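8 Mar 2023

Pakatia prototype, third round of rules testing. Four players: me, Junaid, and two of the Zatolska people. Played the full market version with the shorter turn track.

First game ran 80 minutes, still too long for what it is. Most of the drag is in the bidding. Players who pass early have nothing to do until the round closes, and Junaid passed early in nearly every round and won anyway. Final scores were 1,711 for him and 1,245 for me. A gap like that means the harbor bonus is paying out too much. I cut it from a flat bonus to one per matched pair and we restarted.
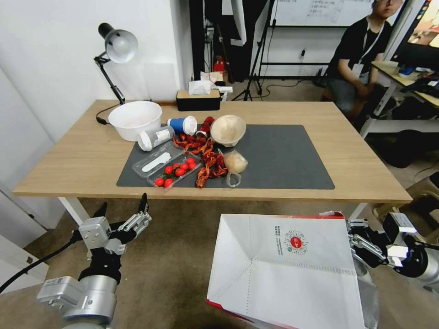

Dark gray mat on the table, tomatoes and dried chilies on it.

Second game went better. Bids stayed close through round 8 and the lead changed hands twice. The pair rule got misread once. The card says "each pair" and should say "each matching pair." Fix on the next print.

Sudheer Kulkarni read the rulebook cold and got stuck on setup step four. He wants the trade example moved ahead of it. Agreed.

To do: reprint harbor cards, try letting passed players draw one cargo tile, ask Prundmont for a price on thicker tiles. Krishnan box insert is on hold until the tile size is settled. Would like the rules locked by June.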